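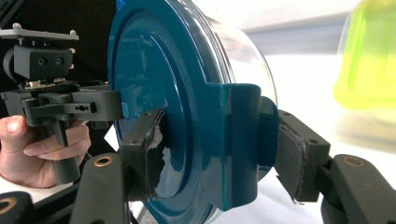 A teal locking lid on a clear container.

Clurkholm food bank to replace mixed tubs with one container type

April 23, 2022

The Evstead food bank in Clurkholm will move all its dry goods to a single type of clear container with a locking lid. The change covers rice, lentils, oats, flour, sugar and pasta, the six lines that are bought in sacks and divided up on site.

An order for 200 containers was placed at a cost of £549. The first 99 have been delivered and are in use on the rice and lentil shelves. The balance is expected once the supplier, Zovel, has restocked the larger size.

Until now the store has relied on whatever tubs were donated. Erick Barasa, who manages the stock, said lids and bases from different makers were often paired by mistake. A lid that sits on a base without sealing will let in moisture, and flour is the first line to suffer. Several bags' worth was thrown away in January after a shelf check.

The new lids are round with raised rings on the face. A thick tab at the side folds down over the edge of the container. Staff have been asked to press the centre of the lid before closing the tab, and to run a finger round the rim afterwards. A lid that lifts at any point is to be taken off, wiped and fitted again.

Clear bodies were chosen over the cheaper solid white ones. Stock levels can then be read from the aisle without opening anything, and a weekly count should take less time. Labels go on the body only. Labels on lids were the main cause of wrong contents being recorded under the old system, as lids were swapped during washing.

Sandra Hollis, who trains new packers, has rewritten the filling sheet. Containers are filled to two fingers below the rim. Flour is to be settled by tapping the base on the bench before the lid goes on. Old stock is used up before a container is refilled, and the container is washed and fully dried between fills. The lids are washed by hand with the tab open, as food dust collects in the fold.

The sheet also sets out what to do with damaged parts. A cracked tab means the lid is withdrawn, but the base stays in use with a spare. Ten of the lids delivered so far are being held back for this purpose.

Donated tubs in good order will go to the Mwakyusa lunch club, which has asked for them for craft materials and cutlery. Tubs without a matching lid will be recycled. Adanech Beyene is handling collection and can be reached at the Evstead front desk during opening hours.

Tinned goods, jars and sealed packets are not affected and will stay on their present shelves. Oats are the next line to be moved, followed by sugar and pasta. Flour will be moved last, when the larger containers arrive.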